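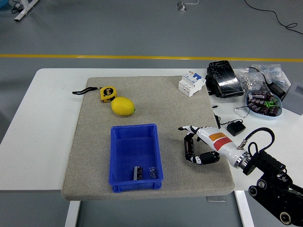 Vinegar shifts most of the white scale on a kettle, but the jug needs to sit for 20 minutes before you rinse it. Half a lemon does the same job on taps - rub the cut side round the base and leave it while you do the benches. A whole one like the yellow one beside the tape measure will do both bathroom taps and the laundry trough. Keep it off marble.

Leonora Lagman wrote in to ask about grey grout. Use bicarb and an old toothbrush, then wipe with cold water.

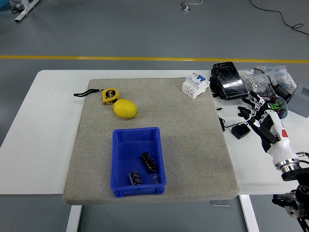 Lemon, tape measure and blue bin on the felt mat.

Next Wednesday: drawers that stick.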